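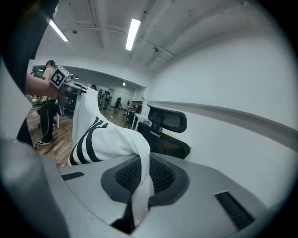
Dear all,

I want to come back to the question of the club shirts, and first thank you Ji-hoon for the long answer, which I quote lower for those who joined the list after December. I read it two times with a dictionary and I think we agree on most things. My remark is only about the folding. A white shirt with three bold black stripes across it is easier to fold than a plain one, for the stripes tell you at once if the cloth is lying straight. When it hangs in the air and bunches, the stripes curve with every fold, and then it is no use to continue. Put it down flat and begin again from the shoulders.

On 6 December, Ji-hoon Sung wrote:

> Hello list,
> The box for Drilley came back to Arnstead with a
> complaint. The shirts were clean but creased, and
> several were rolled up with the sleeves inside. Can
> we please all fold in the same way? I propose:
> shirt face down, sleeves to the back, sides to the
> middle, then the bottom up to the collar.
> I would also like to stop hanging shirts over
> chairs. The shoulders get a bump.
> Ji-hoon

I agree with face down. For the sleeves I would like to propose a small change. If you fold the sleeve straight across the back, the end of it sticks out on the other side, at least in the large sizes. Mrs. Urbonaitė showed me to turn it down at the shoulder, so that it lies along the side of the shirt and its stripes run downward. 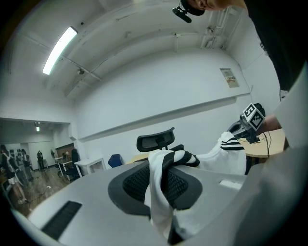 After this the sides go to the middle as Ji-hoon wrote, and the shirt is folded up in two steps, not in one. With one step it comes out too long for the Wura boxes. I tried both ways at home in the evening, and with two steps the pile stays flat even when it is high.

About the chairs I am less strict. To lay a shirt over the back of a chair for five minutes while you clear the table does no harm, in my opinion. Overnight is another matter — there I had the bump also.

One practical thing. Order 1412 is nearly ready, and order 666 still waits for its labels. Please do not mix the two piles, they look the same when folded. I put a sheet of paper between them with the number written on it, and I ask you to leave it there until the boxes are closed.

And a question to those who have the older shirts: does the black come off on the white when you iron over the stripes? I iron inside out, with low heat, and I had no problem until now, but the older cloth is thinner and I do not want to try it on somebody else's shirt.

If there are no objections to the sleeve, I will write the steps again on one page and send it to the list.

With kind regards from Arnstead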